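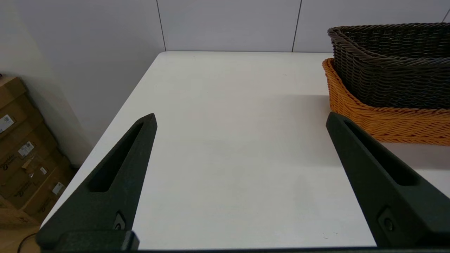
One reader of the earlier draft objected that bread left over at closing time says little about demand, as staff at many counters top up the baskets late in the service out of habit, and that the leftover weight therefore measures the staff as much as the diners. The objection is a fair one, and the present section deals with it before the main results are given.

4.2 Fill weight and refill timing

Bread was served free of charge at the Stodent canteen with the midday meal. Rolls and sliced loaves came from the Dranura bakery each morning and were weighed on arrival. Two fill weights were tested, 600 g and 800 g per basket, and the fill weight was changed at the start of each week. The trial ran for seven weeks in total, the first of which was used to train the counter staff and is left out of the analysis.

In the first draft, refills were left to the staff. In the trial reported here they were tied to the clock: the baskets were checked every 30 minutes, and a basket was brought back to its fill weight only if the floor could be seen between the pieces. No refill was made after the last check. Late topping up is thus removed as a source of leftover bread, although it can't be ruled out that a few refills were made between checks and not logged.
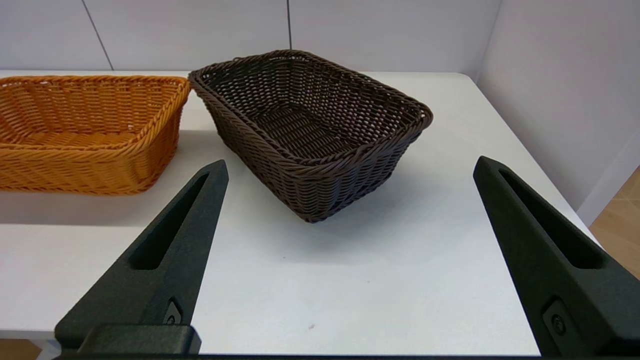

Judging the fill level by eye is less simple than it sounds. Diners and staff both look at the top surface of the bread, and the height of that surface depends on the shape of the container as well as on the weight inside it. A rectangular basket with rounded corners and gently flared sides, such as the dark brown one, is wider at the rim than at the floor, so the level rises more slowly as bread is added. In a container with upright sides the same added weight gives a steady rise. Staff who work to a visual target will for this reason put more bread into a flared basket than into a straight one with an equal floor area.

To keep this effect out of the comparison, fill was set by weight alone. Readings were taken on a bench scale and entered in Dadus, the stock program already in use at the site. The weight of the empty basket was taken off before each entry. Liners were changed daily and weighed with the basket.

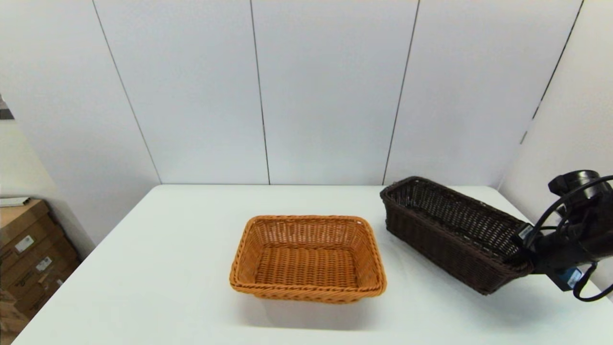
Figure 4. Woven baskets in two shapes: light orange-tan, with slightly flared sides, and dark brown, long and narrow.

Basket shape was treated as a separate factor. Long, narrow baskets are common for sliced loaves, where the slices stand in a row and the diner takes the nearest one. Rolls tend to be heaped, and a diner who wants a certain roll will often move several others to reach it. Handling of this kind matters for the leftover figure. Under the site's food safety rules, bread that has been on the open counter is discarded at closing, whether or not it has been touched, while bread still in the closed crate may be sold the next morning at a lower price.

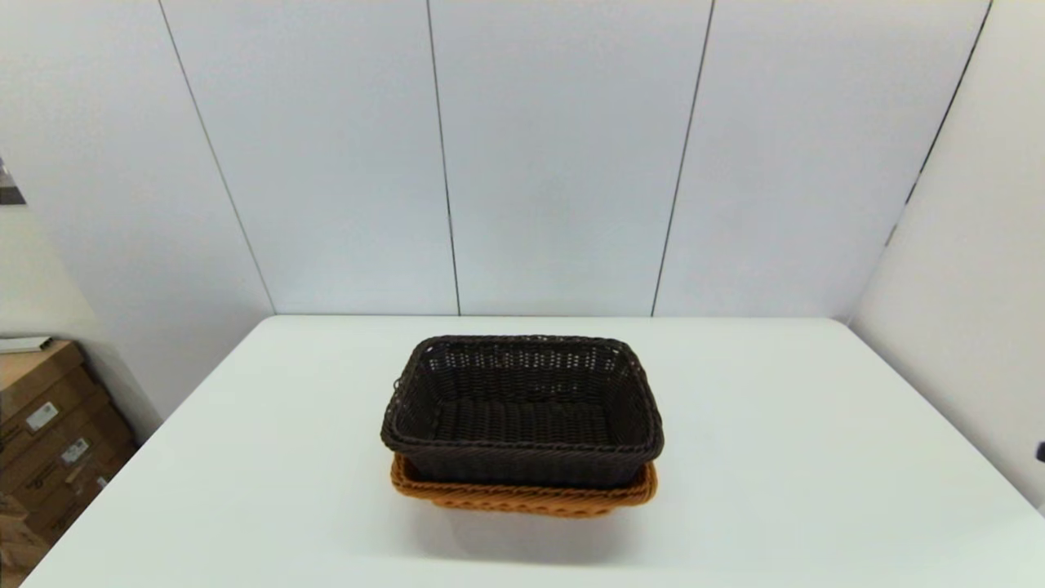
The leftover weight was therefore split into counter bread and crate bread. Only counter bread is counted as waste below. Crate bread was passed to the Habte kiosk, which kept its own sales records; these were not available to us in a form that could be matched to single days, and the question of how much of it was sold in the end is left open.

Thursday service was affected by a shorter opening time, and the last scheduled check was dropped on that day. Thursday values are kept in the weekly totals but are excluded from the daily model in Section 4.3, where fill weight, basket shape and type of bread are entered as fixed effects.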